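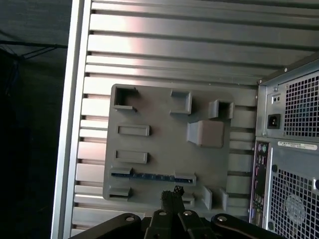 Unit 6: Servoing from a wrist camera

Reading before class: chapter on image Jacobians, sections 1 to 3. Bring your own copy of the calibration notebook from Unit 5. The Herau arm is booked for us until 4 p.m.

6.1 What the controller sees

Last unit we assumed the pose of the part was known in the base frame. In this unit it is not. The only inputs are the wrist image and the joint encoders. The perception node publishes a target point with a confidence value, and the controller turns the pixel error into a velocity command for the tool.

Three frames matter: base, tool and camera. The camera is fixed to the tool, so the tool-to-camera transform is constant and comes from hand-eye calibration. If you get it wrong by a few degrees the arm will still converge, but along a curved path, and close to a part a curved path is a collision.

6.2 Picking features

Work in two steps: find the large part first, then the small feature on it. Look for a small feature only inside the region the large part gives you. A full-image search for a slot or a tab will match the wrong slot sooner or later.

Repeated patterns are the main source of false matches. Slats, vent grilles and rows of punched holes all look the same one step over, and the tracker can slip by one period without the confidence dropping. Set a limit on how far a match may move between two updates (parameter max_jump in the Lestard config).

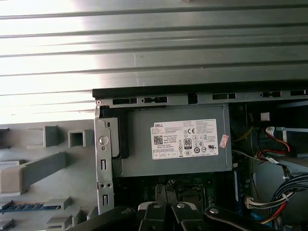
Bright metal is the second problem. A highlight moves when the camera moves, so it is not a point on the part. Mask saturated pixels before you extract corners. Prothero's notes on the course page give the mask code; use his version, the one in the old lab sheet has the threshold inverted.

Third, the fingers. They cover the same pixels at a given gripper opening, so store one mask per opening and load the matching one. Do not try to segment them live.

6.3 Gains and stopping

Start with a low gain and raise it until you see overshoot, then back off. Scale the gain down as the depth estimate gets smaller. Stop on any of these:

confidence under the limit for 2 updates in a row
target outside the masked region
wrist force above the guard value
no progress in 1,000 control cycles

The planner takes over after a stop and backs the tool out along the recorded path. It does not plan a new one.

6.4 Exercise

Replay log 1908 with the finger mask off, then on. Plot pixel error for both runs and mark where the tracker jumps. Then do the same for log 3169 with max_jump set to your own value, and say how you chose it. Hand in plots and config, no code. Questions to Eluned Kneath or Mojtaba Safavi.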